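Section 9: When the Hand Tracking Drifts or Drops Out

Sooner or later you will be halfway through a good take and the virtual hand will slide off sideways while yours stays put. Don't panic! Tracking faults on the Kedetti glove kit are common, most of them clear up in a few minutes, and chasing them down is a great way to learn how the whole rig fits together. Work through this section in order. If you skip ahead you may fix the symptom and leave the cause sitting there for the next session.

Before you start

CAUTION: If your gloves are driving a live arm, press the stop button on the arm base before you touch a strap, a cable or a controller. A controller that loses tracking and then finds itself again can send a jump in position, and the arm will try to follow it. Pausing the software is not enough. Use the button.

Save the take you were recording, even if you think it is ruined. The log that goes with it holds the last fault code, and support at Istetlow will ask for it.

9.1 Know which fault you have

Drift: the virtual hand moves slowly while your real hand is still. Usually a loose controller strap or a stale calibration.

Jump: the virtual hand snaps to a new spot and snaps back. Usually a blocked tracking ring or something shiny in the work area.

Freeze: the hand stops updating altogether. Check the forearm module and its cable first.

Finger lag: the wrist is fine but the fingers trail behind. This one belongs to the glove, so go straight to 9.4.

If you see fault code 41 in the status bar, the software has lost one controller for more than two seconds and has put that side on hold. The other hand stays live! Keep it still until you have stopped the arm.

9.2 Check the straps and the cable

1. Stop the arm and sit or stand in your normal working position.

2. Hold both hands over the table, palms down, and give each controller a gentle wiggle. It should move with the back of your hand and not on top of it. If it rocks, open the strap, seat the handle flat and close it again.

3. Look at each tracking ring. Sleeves, watch bands and spare strap ends all love to creep over it. Tuck them away.

4. Check that the forearm module is snug. It should not slide when you turn your wrist, but you should be able to work your hand comfortably for a full session.

5. Follow the thin cable away from the module with your fingers. Feel for kinks, and make sure the plug is pushed fully home at both ends.

6. Leave enough slack for a full reach to the far side of the table. A cable that pulls tight at the end of a reach is the classic cause of a freeze that only shows up on one part of the task.

Note: Check the floor too. Cables that run under a chair get rolled over, and a wheel parked on a cable can give you a fault that comes and goes all afternoon.

9.3 Do the flat-hand test

The flat-hand test is our favorite check in the whole manual. It takes hardly any time and tells you a lot. You don't have to clear the table for it, as long as there is room for one open hand.

1. Lay one hand flat on the table with the fingers spread.

2. Keep it there for a slow count of 15 and watch the virtual hand on the monitor.

3. Use the other hand as you would in the task – reach toward your box, tray or bin and come back.

4. Swap hands and repeat.

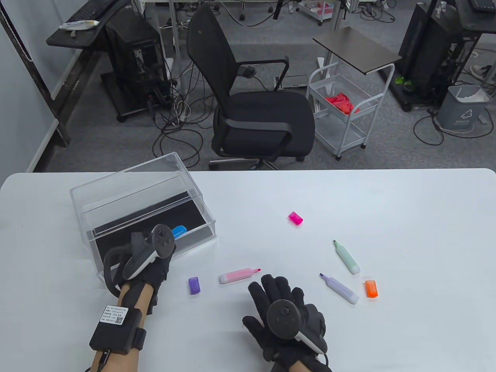 Figure 9-1. Right hand flat with fingers spread, left hand reaching toward the clear box.

If the virtual hand holds still through the whole count, the flat side is healthy and you can move on. If it creeps, redo the strap check for that side and then recalibrate (9.5). If it only moves when the other hand reaches, one ring is probably hiding the other from the headset. Shift your elbows out a little, or move the box farther from your resting hand, and try again.

Note: Clear plastic boxes are wonderful for seeing what you are doing, but their walls can throw reflections. If jumps happen only near the box, turn it a few degrees or dim any lamp that shines straight into it. The Skarnuvel task set uses a clear box in most of its sorting exercises, so it pays to get this right early.

9.4 Finger lag

1. Take off the controller, then the glove.

2. Check that your fingertips were reaching all the way to the ends of the glove. A half-seated finger reads as a slow one.

3. Put the glove back on, refit the controller and make two slow fists.

4. Open the Fingers page and compare the bars for both hands. They should rise and fall together.

5. If one bar stays flat, swap to your spare glove. Please don't try to open up the seams!

9.5 Recalibrate

1. With the arm still stopped, choose Calibrate, then Both Hands.

2. Hold each pose until the tone sounds. Don't rush the last one – it sets the wrist angle, and a sloppy wrist angle is where most drift begins.

3. Repeat the flat-hand test.

4. Record a short practice take with one easy object, such as a pen, and play it back before you release the arm.

CAUTION: Keep everyone clear of the arm for the first move after calibration, and run that move at the lowest speed setting.

If the fault comes back

Try the gloves at a second workstation. If the fault follows the gloves, pack up the full set, including both controllers and the forearm modules, and contact Istetlow for a swap. If it stays with the workstation, the trouble is in the room or the computer, and Section 10 will walk you through both. Labs using the Timmermans wrist mount should also check the mount screws, which are covered in the sheet that came with it.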